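How to Fold a Striped Long-Sleeved Shirt So the Lines Stay Straight

Posted by Nuria Mamo
Updated September 30, 2022

Stripes make a shirt easy to fold well and easy to fold badly. They show you where the fabric is straight, and they also show every place it isn't. The method below works for cotton shirts, knit tops and most pajama tops. You need a table and a cloth to cover it.

Navy with white stripes, on a patterned tablecloth:
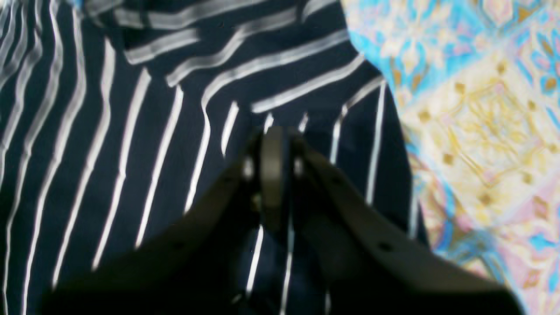
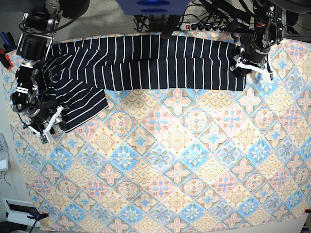
Before you start

Clear a space wider than the shirt with both sleeves out. A bed will do, but a mattress gives under your hands and the folds come out soft. A table with a tablecloth is better. The cloth keeps the shirt from sliding and protects it from crumbs or a rough table edge. Smooth the cloth with your forearm first. Small ripples don't matter much, but a ridge under the shirt will throw off your fold.

A cloth with a printed grid or tile pattern is handy if you have one. You can use the repeats to check that both sides of the shirt are the same width.

Empty the pockets if there are any. Fasten the top button and one near the middle. Leave the cuffs open.

Step 1. Find the shoulders

Don't try to flatten a bunched shirt from the middle. Find the two shoulder seams, take one in each hand, and lift. Give it one shake and lower it to the table, hem first, with the front facing down.

If a sleeve is inside out, fix it now. Reach in from the cuff, take hold of the shoulder seam and pull it back through.

Step 2. Straighten the body

Pull gently at the hem with one hand while holding the collar with the other. Look at the stripes. On a shirt with vertical stripes, they should run from shoulder to hem without bending. Where they curve or squeeze together there is a wrinkle, or a layer has folded under. Lift that area and lay it down again. Pressing on it only sets the crease.

Check the front layer too by sliding your hand inside from the hem. The back can look perfect while the front is doubled over underneath.

Step 3. Lay out the sleeves

Put each sleeve straight out to the side. Hold the cuff and the shoulder seam and draw the sleeve out until it lies flat, then let go. With the sleeve straight out, lengthwise stripes will run across the table, while stripes that go around the arm will run up and down. Either way they should be evenly spaced from shoulder to cuff.

Step 4. Fold the first side

Pick a stripe halfway between the collar and the shoulder. Fold the side of the shirt in along that stripe, all the way to the hem. The sleeve will now be lying across the back. Turn it down at the shoulder so it runs parallel to the side fold. If the cuff sticks out past the hem, turn it back up.

Step 5. Fold the second side

Count the stripes from the collar to your first fold and use the same number on the other side. Bring that side in and turn the second sleeve down on top of the first. You should have a long rectangle with the collar centered at one end.

Step 6. Bring up the hem

For a shelf, fold the hem up to the middle and then again to just below the collar. For a drawer, fold in thirds so the shirt can stand on edge. Turn it over and tug the collar into shape.

If it goes wrong

One side is wider: open the second side only and move the fold over by a stripe.

The stripes slant on the front: the body was twisted at Step 2. Open it up completely, because adjusting the top layer won't help.

The folds won't hold: the fabric is probably slippery. Put a sheet of tissue paper inside before Step 6, or roll the shirt up from the hem.

Wrinkles across the back: the sleeves are crossing in a lump. Turn them down closer to the side folds.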